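Bench notes, July: fruit and plates on the white top
Hidayah Tarigan, Brerkbridge workshop
3 comments | 40 shares

09:30. Started with the balance, as the readings from the last entry did not agree with the labels on the bags. The 1000 g check mass read 991 g on the Filali balance. Repeated after levelling the feet, same figure. Repeated with the draught cover on, same figure. The mass itself was wiped and tried on the balance in the stores, where it read correctly, so the error belongs to ours. I have put a sticker on it. Fruit weights in the previous entry should be treated as low, and I have not tried to correct them. One point on the scale doesn't give a slope, and an apple is a long way below 1000 g.

Until it is adjusted, use the stores balance and write "stores" beside the figure. There is a spare column on the right of the sheet.

Next, the top. It was wiped down first thing with the Truslow cleaner, diluted as on the bottle, and left for 30 minutes before anything went on it. Cloth folded in quarters, turned at each pass, strokes running towards the wall and then across. The old habit of wiping in circles only moves the grit about. The cleaner leaves no film that I can feel with a dry finger, but a wet patch left to dry by itself does leave an edge, so finish with the dry cloth.

After the wipe there were still specks and light scuffs, more of them in the middle and towards the near side than at the back. I take the scuffs to be permanent for practical purposes. A second wipe over one of them with more pressure did not change it. The dark specks are a mixture: some lift with tape, some do not. Those that do not are marks in the surface and can be left alone.
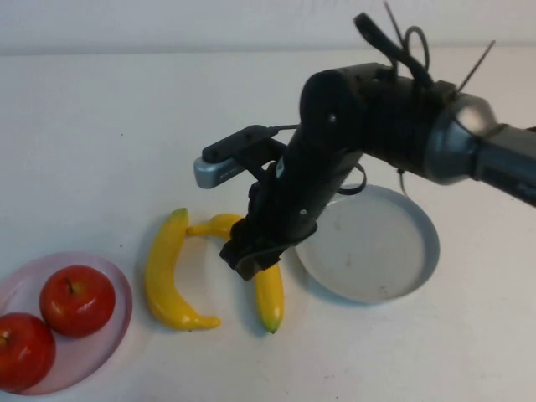 Banana and white plate on the top, after the morning wipe.

Notes on the white plate. It is shallow with a flat inside, and the rim is light grey. On a white top the inside of the plate and the table come out close in tone, and the rim does most of the work of showing where the plate is. I had asked for a coloured cloth underneath. Having tried one in the other room I withdraw the request: the cloth ruckled each time a plate was moved, and the folds threw more shadow than the plate did. Bare top it stays.

The flat inside is useful. Fruit set down on it lies on whatever side it would lie on if placed on the table, which makes the plate and the table comparable as resting surfaces. The bowls from the Kevutetti box do not do this. Anything round goes to the lowest point and anything long bridges the rim. I have put the bowls back in their box and marked the lid "not for bench".

Apples settle onto a flattish part of the side or stand on the base, and which one happens depends on how they are let go. On the table a badly placed apple will travel a fair distance before it stops. A raised rim deals with that. Bananas do not roll but they rock, and they will turn about the middle if pushed at one end. For setting out by hand: put a banana down flat on its side with the palm over the middle, hold it until it stops, then take the hand straight up. Dragging the hand away turns it.

I also tried marking positions with small pieces of tape. It works for plates. For bananas it is a waste of tape, as no two have the same curve and the mark fits only the one it was made for. Better to write the direction in the notebook in words: which end is up, which side the hollow faces. A quick sketch is quicker still.

11:00. Second look at the top, this time close to. 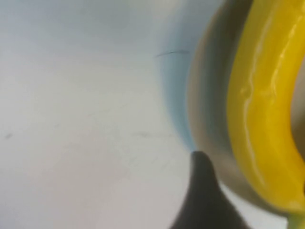

Wiping once in the morning is not enough for close work. From standing height the surface passes as clean and I had ticked it off as such. At short range, with the rounded, grey-beige edge of something close by on the right, the white surface shows a thin dark curved line that could be a stray hair or a fine thread, and well away from it, on the left, a tiny dark speck. There is also a faint greyish streak a little below the middle, which I would class with the scuffs. The line is the one that matters. A loose fibre can be picked up on the underside of a plate and carried along, and it will then be found somewhere else and blamed on the cloth. It may of course be the cloth. The cloths in the drawer are of two kinds, one of which sheds when new, and they have been folded together. I have separated them. Use the flat-woven ones on the top and keep the fluffy ones for the floor trolley.

Colour is the other thing to come out of the close look. The strip of surface next to the rounded edge is distinctly bluer than the rest, with a soft boundary on both sides. Shadow or a reflected tint, I can't say which. Either way it is an argument against judging the cleanliness of the top by colour beside an object. Lift the plate off, look at the bare patch, then decide. I would have put a bluish strip down to leftover cleaner and wiped it for no purpose.

Proposed routine, to be tried until the end of the month:

-- Tape roller over the whole top before the first wipe. Dry grit comes up more easily than wet grit.
-- Wipe with the diluted Truslow, dry off with a second cloth.
-- Roller again at midday, no liquid.
-- Undersides of plates wiped whenever they are lifted for washing. The foot of a plate collects more than the inside does.
-- Fruit wiped with a dry cloth only. Damp skins pick up specks.

The last of these needs care with the apples. The sticker residue from the bag we bought last month came off with warm water and left the skin tacky for a while. A little cooking oil on a thumb took it off better, followed by paper towel. Remove all of the oil or the apple will mark the plate.

Plates. I want the colours kept apart in the notes, as "the plate" has been used for any of them and the older pages can't now be read. From here on: pink, white, grey. The white one has a light grey rim and may have been written down as grey by somebody looking at the rim only, so name a plate by the colour of its inside. Pink is plastic and translucent. It should be lifted by both sides of the rim if it has apples on it. Taking it by one side tips the load towards the far edge.

Washing: lukewarm water, ordinary washing-up liquid, no scourer. I would keep the pink one out of the dishwasher altogether. Stand the plates on edge in the rack with a gap between them. Stacked damp, they hold water between rim and base until the following day.

14:00. Layout with apples on the pink plate at the left, the bananas straight on the table, grey plate to the right of them.

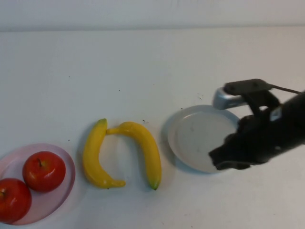 Spacing is the point still open. With everything in a row there is enough room to get a hand in between neighbours from above, but not much from the side, and I keep catching a sleeve on the rim when reaching across. Moving the row back towards the wall cures the sleeve and makes the reach longer. I would sooner roll the sleeve up and leave the row where it is.

The apples sit touching, one diagonally above the other. If the upper one is taken first the lower one may shift, depending on how it was resting. To set them out again in the same way, put the lower one down first and bring the other up against it. Putting both down at once with two hands gives a different arrangement each time. I tried it for a while and stopped.

For the bananas, the shape they make together is an arch, like a small letter n, and that is how I have entered it in the sketch column. The left one has its hollow side facing right. "Side by side" was used for this in an earlier entry and is too vague: it would serve equally well for a pair lying parallel. Please draw the letter or the shape.

Storage overnight. Fruit goes in the ventilated crate on the lower shelf, apples at one end and bananas at the other with the cardboard divider in. They should not be left on the plates. The crate lid does not close fully over a long banana, so lay those across the corner. Plates upside down on a clean towel, top covered with the sheet, folded edge towards the wall.

To do:
-- Balance to be adjusted; ask Filali whether they want the check mass sent with it.
-- New tape roller refills. The present one is down to the cardboard.
-- Decide on a single place for the cloths.
-- Re-label the older pages where the plate colour can be worked out from the sketches. Leave the others blank.

16:00. Top rolled and covered, crate on shelf.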